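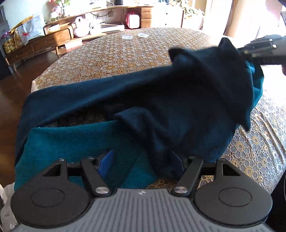 Folding a knit sweater with two hand-held grippers: how to keep the demonstrations similar?

Posted by Kiều Khúc in Teaching by Demonstration

Hello everybody. I am collecting demonstrations for a sweater folding task and I would like some advice from people who did cloth before me.

I work with two hand-held grippers, one in each hand. The task is a knit sweater on a round table with a lace tablecloth. I start with the sweater bunched, I spread it, I bring the sleeves in, and then I fold the body. The trained policy will later run on two arms at our workshop in Hurnthorpe, but at this moment everything is done by my own hands.

My problem is the moment when the two grippers work on the same piece of cloth. One gripper pinches a fold near me and the other one lifts the far corner. When I replay the episodes, I see that I do this differently each time. In some episodes I lift the corner high and let the cloth hang, and in others I drag it low over the table. Both give a nice fold. But when I trained on all of them together, the policy became unsure. It closes on the corner, waits, goes up a little, comes down again, and after that the sleeve is lost.

I tried to remove the low episodes by hand, but it takes me the whole morning and I am not certain that I choose well. I have these doubts:

Must I decide one way of lifting and throw the rest away, or can the policy learn two ways if I give it enough of each?

The sweater is dark and thick. At the fold line I sometimes take one layer when I want two. Is there a way to move the fingers so this happens less?

Does the lace matter? I am afraid the finger tips go into the holes of the pattern and pull the tablecloth together with the sweater. I could take it off, but I want the policy to work on a real table in a real home.

I read the Weditz guide, but its cloth chapter is only for towels, and a towel has no sleeves. Thank you for your patience with my English.

Francine Bélanger

Just film more. We had the same trouble with shirts and it went away when the dataset got bigger. I would not worry about the tablecloth, the model will see it in every episode and learn to ignore it.

Akosua Fiadzo

I must disagree a little with Francine. More episodes helped us also, but only after we agreed on the way of moving. Before that, we had 1792 episodes from several people and the policy was hesitating exactly as Kiều writes. It closes, it waits, it goes up and down. For me this is the typical sign of mixed strategies. If your model can represent more than one way of moving, it may handle the mix, but you need many examples of each, and the choice must be made early and clearly. With one person collecting, it is cheaper to choose one way.

I would choose the low one. When a thick knit hangs from one corner, it stretches and turns, and you can't repeat this. When it slides low, the table holds the shape for you. Write down your rule in simple words and put it next to the table. Ours says: pinch, lift until the near edge moves, stop, carry across. We read it aloud before each session. It sounds childish but it helped me very much.

For choosing the old episodes you do not need a whole morning. Plot the height of the far gripper during the carry. If there are two groups, you will see them at once in the curve, and you can cut between them without watching any video.
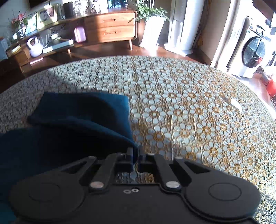 The layer problem

Here I can say what worked for me with wool and with fleece. Do not come down on the fold line from directly above. Come from the side with the fingers open, with the lower finger touching the tablecloth, and slide it in under the edge. Only then close. If you come from above, the fingers decide by luck how many layers they take.

Also, close slowly. With your own hand you can feel through the handle if it is one layer or two, and you correct it without thinking. The robot does not feel this, it only has the images and the finger width. So if you close fast and correct afterwards, you are teaching the correction without the reason for it. I ask my people to stop for a short moment after closing, and then to lift. In the recording the finger width becomes steady, and two layers give a different width from one. With a thick sweater this difference is quite easy to learn.

And please, between episodes bunch the sweater in a different way. I used to drop it always from the same hand, and it landed always with the same side up. The policy then became very good at this one pile.

Thiện Châu

I agree with Akosua about choosing one way. I want to add about the lace, because I had a similar table at my mother's house and it gave me trouble.

The holes are a problem only when the finger tip is pointing down and pushing. If you keep the lower finger almost flat, it slides over the pattern. Where I really had trouble was the curved edge of the table. There the cloth is hanging, nothing holds it from below, and when I pulled a sleeve toward me the tablecloth came too. So keep the sweater in the middle, and do the last fold away from the edge.

Francine is right that the model can ignore the pattern if it is in every episode. But then it has seen only this pattern. I made 8 short sessions with the tablecloth and the same number on the bare table, and after this it was working on both.

One more advice is for the two hands. Give each hand one job and never exchange it.

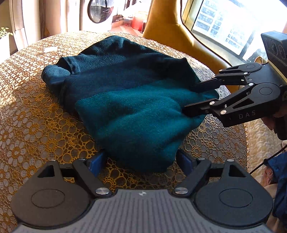

In my sessions the right hand holds and the left hand shapes. It means that the right gripper takes the side of the garment and stays there until the left one has finished. If I needed to change, I put everything down, opened both, and started this step again from the beginning. It costs time. But before, I had many episodes where both grippers let go at the same moment, and the policy copied this very faithfully.

About sunlight, you did not ask, but in November I recorded everything in the afternoon and the dark sleeves were difficult to separate from the dark body. Strong light from one side made a bright part and an almost black part on the same fabric. Now I record at different hours. Phúc Hoàng, who has the same setup, closes the curtain halfway, and this is also fine if you sometimes open it.

Kiều Khúc

Thank you all. I plotted the height as Akosua said, and there are two groups, very clear. I keep the low ones. I also found that I exchange the hands when I become tired, so I will follow the rule of Thiện and make shorter sessions.

I have still one question for Thiện: when the right gripper stays on the side, do you let it slide a little while the left one folds, or do you hold it completely still? With mine the knit is stretching when I hold it still.

Thiện Châu

I move it a little toward the other one, so the knit is not under tension. The jaws stay closed. Only the wrist goes, and slowly.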